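Vurbridge Inn lends its guest rooms to a robot that is learning to tidy up

July 19, 2021

VURBRIDGE — Guests who stay on the second floor of the Vurbridge Inn this month may hear a soft whirring through the wall at odd times of the afternoon, and the people at the front desk would like them to know that they're welcome to come and ask about it. A small company called Plillton has taken over a few of the rooms at the quiet end of the hall, where its crew is busy showing a robot how the everyday jobs of a hotel room get done.

The robot goes by Obi, and it doesn't know very much yet. It is learning the way a new hire might, by being walked through the same job over and over until the pieces begin to stick. A person steers the arm through a chore from start to finish while the computer keeps a record of what the cameras saw and how each joint moved, and all of those records go into a big collection that the learning program will study later on. Plillton calls each one of them an example, and the crew would like to have a great many before the summer is out.

"People ask me all the time why we don't just write down the steps," said Anselmo Aranda, who runs the sessions in Vurbridge and was kind enough to let a visitor sit on a spare chair for most of an afternoon. "Well, you try writing down how to set a phone back in its cradle. I've done it my whole life and I couldn't tell you how. I can show you, though, and that's really what we're doing up here, just a whole lot of showing."

Aranda grew up a short drive away on Ulline Road and spent several years cleaning rooms at a motel before he got into this line of work (his mother still thinks he fixes televisions, he said with a laugh). He believes the old job helps him more than any class he ever took. He knows how a bed gets made when you're in a hurry, and he knows that the little things next to it, the phone and the lamp and the pad of paper, are never left in the same place by any two guests.

That is why the crew keeps moving things. Before every new example somebody nudges the nightstand things over a bit, or turns them, or swaps the pillows, so that Obi won't learn one single room by heart and be lost in the next. Each chore is shown 20 times in a room before the team packs up and goes next door, and a full day runs 8 hours with a good long break for lunch, which the inn's kitchen has been sending up on trays. 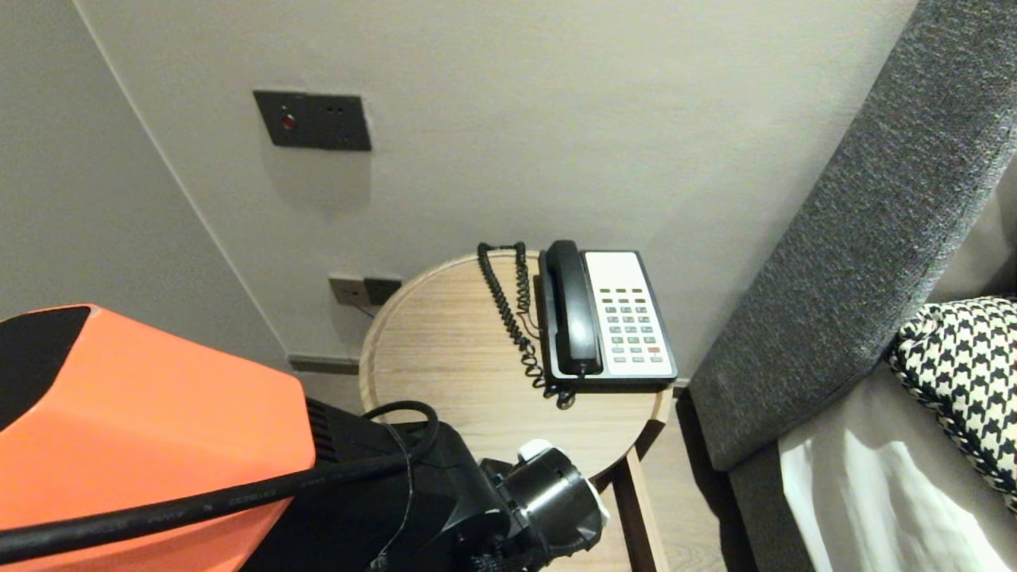 Slow is fine, as far as Aranda is concerned. He would much sooner have one calm, careful example than several rushed ones, and when a helper's hand slips at the controls he has them keep going and put it right, provided nothing is in danger of getting knocked to the floor. Those recoveries are worth saving too, he said, and he marks them in his notes with a little star so the people back at the office can find them.

The inn's housekeepers have been wandering in on their breaks to watch, and three of them have now taken a turn at steering. Aranda says they were better at it on their first try than he was on his, and he has asked whether they might like to come back for some of the bed-making sessions, for which they would be paid by Plillton at their regular rate.

Nothing the robot is learning will be put to work at the inn this year. The sessions run through July 24, and the rooms go back to regular guests after that. Anyone who would like to stop in and watch for a while can leave a name at the front desk, and the crew will call down when there's a chair free.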